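Okay, I promised a few of you I'd write up how we booked the band for my parents' anniversary party, so here goes. Long thread, get a snack 🧵

July 16, 2025

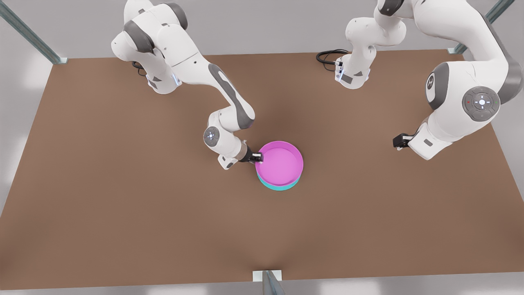
First thing: we started way too late. The party is in September and I only sat down to look at bands after Memorial Day. Half the ones I liked were gone already, and the other half wanted to know things I hadn't thought about (how big is the stage? is there a stage??)

My mom wanted "something you can dance to but also talk over." My dad wanted polka. My brother wanted a DJ and got outvoted. So that was the brief lol

I sent out a bunch of emails and got four real quotes back. The prices were ALL over the place. One included sound and lights, one was just the musicians standing there, and one charged extra for the drive even though they live 20 minutes from the hall

We ended up going with Flondum, a five-piece that does old swing, some Motown, and (yes Dad) exactly one set of polka. Saw them play a street fair in Dukden last summer and people were dancing next to the funnel cake line, so I already had a good feeling

Booked them through Osach Events. I went back and forth on using an agency at all. You do pay a fee, ours was $448, but they handled the contract and the insurance paper the hall wanted, and I got to stop emailing a drummer at midnight

Stuff I'm so glad I asked before signing:
how long are the breaks
who brings the speakers
do we feed them (yes, hot meal, it's in the contract)
what happens if the singer gets sick

That last one matters! The first contract just said "a suitable replacement." I asked them to spell it out and they added a line saying we can cancel and get the deposit back if it's not the regular singer. Took them one day, no fuss

The hall is Dreßler Hall, the old one by the river with the squeaky floor. Music has to be off at 11 and they mean it. They also have a volume limit, so send your band the hall rules EARLY. Ours is leaving the big drum kit at home because of it

Guest list is at 74 right now and my aunt keeps adding cousins. I asked the band if that changes anything and they said nope, same price, same setup, bring the cousins

Still to do: pick the first dance song. They need it a month ahead if it's not on their list. My parents each gave me a different song and each told me not to tell the other one 😬

If you've hired a live band for a family thing, how much did you tip? I've heard everything from nothing to $50 a person and I need to hit the bank before the party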